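Post-Adoption Records and Contact Service
Progress report to the Devadiga Fund
Reporting period: second half of grant year one
Prepared by Zinhle Adams, program manager
April 4, 2024

1. Purpose of the grant

The grant pays for a search and contact service for adults who were adopted through the former Stovolside agency, and for birth parents and siblings who want to register a wish for contact. The agency closed and its paper files passed to us. The grant covers one full-time records worker, one half-time intermediary, storage, scanning and a small travel budget for file subjects who live outside the county.

This report covers file processing, requests received, intermediary work, the sibling register, spending and the work planned up to the end of May. Items marked as late in the previous report are dealt with under the section they belong to.

2. File processing

The Stovolside transfer came to over 800 files. Each is opened, checked against the agency's ledger, given a new reference and scanned. The original folder order is kept. Where a folder contains papers on more than one child, a separate index sheet is made for each child and the folder stays whole.

Krishnamoorthy Joseph has finished indexing all files from the first two ledgers. The third ledger is in progress. It is slower for two reasons. The agency changed its numbering partway through, and the older numbers were reused for foster placements that did not lead to adoption. A file number alone is therefore not enough to identify a person. We now match on file number, date of birth and the county of the final order, and no file is released on a match of fewer than these three.

In 25 files the birth mother's statement is missing, although the ledger records that one was taken. We have written to the county court clerk to ask whether copies were lodged with the petitions. No reply had been received when this report was prepared. Applicants affected are told that the statement existed and that we are looking for it. We do not summarize it from other papers.

Scanning was late in the previous report. The delay was caused by the condition of the carbon copies, which did not scan legibly at the standard setting. Carter Ross tested other settings and the carbons are now scanned in grayscale at a higher resolution. This makes larger files, and storage has been increased under the existing contract with Cisell at no change to the monthly charge.

3. Requests received

The service received 70 requests in the period. Most came from adopted adults. The next largest group was birth mothers, followed by siblings. A small number came from adoptive parents asking for medical history on behalf of a child still under 18. These are handled under a separate procedure and only non-identifying information is given.

Requests fall into three types: non-identifying background, a copy of the person's own file, and a search with a view to contact. Many applicants begin with the first and move to the third within a few weeks. The application form treated these as separate requests and asked for proof of identity each time. Several applicants complained, with good reason. The form was changed so that proof of identity is held for the life of the case.
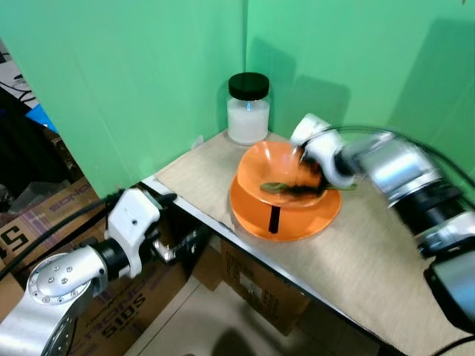 The waiting time for non-identifying background is now within the target set out in the grant agreement. The waiting time for a full copy of a file is not. Redaction is the main cause. State law requires that third-party information be removed unless consent is held, and in practice a single file may name grandparents, an alleged father, foster carers and other children in the same home. Redaction is done by one worker and checked by a second. We do not propose to drop the second check. We propose to train Živko Perić as a further first reader, which would let two files go through at once.

4. Intermediary work

Balakrishnan Mathew holds the intermediary post. His work is to approach the person sought, explain who is asking and why, and carry back the answer. The first approach is always a plain letter that does not mention adoption, marked for the addressee only. A second letter is sent if there is no reply. There is no third letter.

Outcomes are recorded as contact agreed, information agreed but no contact, declined, no reply, deceased, or not traced. In the previous report "declined" and "no reply" were combined. They have been separated at the Fund's request and the earlier cases have been recoded.

One matter needs the Fund's attention. Applicants who receive a refusal are offered 2 sessions with a counselor. Take-up is high and the intermediary's view is that this is too few, particularly for birth mothers who have waited decades before applying. Some have never spoken of the placement to anyone in their current family. Adopted applicants more often raise anger at the closed system itself, and at being asked for permission to see papers about their own lives. Both groups have asked for a session some months after the outcome as well as directly after it. We would like to discuss moving unspent travel money to this line.

5. Sibling register

The register runs on the Tulel case system. Entries can now be matched on either parent's name; previously only the mother's was searched. All existing entries were run again after the change. Possible matches from that run are being checked by hand against the files before anyone is told.

A known fault remains. Names with accents or hyphens are stored differently depending on who entered them, and exact matching misses them. The supplier has been asked for a fix. Until then a manual search is done for each new entry.

6. Spending

Salaries are on budget. Scanning is slightly over because of the carbon copies. Travel is well under, as most applicants from outside the county have chosen to receive their file by a video appointment with the worker present. The full statement is attached as Annex A.

7. Work planned to the end of May

Complete indexing of the third ledger.
Train the further first reader and review redaction times.
Follow up with the court clerk on missing statements.
Finish hand checks on the register run.
Send the Fund a costed proposal for additional counseling sessions.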